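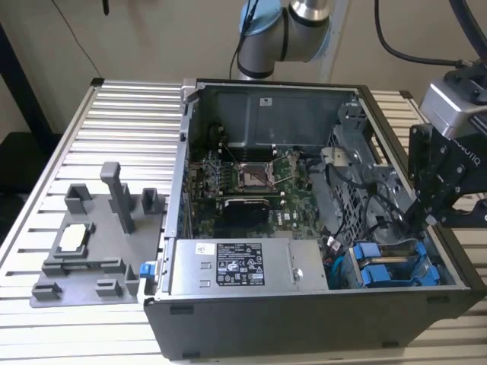 Sep 20, 2026 - Plinus cell, socket detection + planner

Picked up from Montri's branch. Pose estimate for the CPU socket was jumping between two solutions on the open tower, 180 flip. Retention frame looks nearly symmetric to the matcher. Added the lever as a separate feature with its own weight, flips gone on the replayed logs. Not tried on live stream yet.

Fixture plate: frame offset was hardcoded in three places (!). Moved to one yaml, everything reads from there now. Tall post was missing from the collision model, so planner kept happily routing through it. Added as box with 4 mm padding. Probably too tight, see how it goes.

Planner: timeout up to 700 ms, seeds to 16. Approach from the drive cage side still fails more than I'd like, wrist runs into joint limit befor the fingers get over the socket. Thanakorn thinks we should flip the preferred elbow config. Worth an hour, not more.

Aquino logger drops timestamps when the depth topic restarts. Ticket 1066, still open, annoying.

Next:
- rerun hand-eye, residuals look off on the wrist camera
- blue caddies: need own class, segmentation keeps merging the two
- ask Montri wether force threshold is in tool frame or base
- merge yaml change before anyone else edits offsets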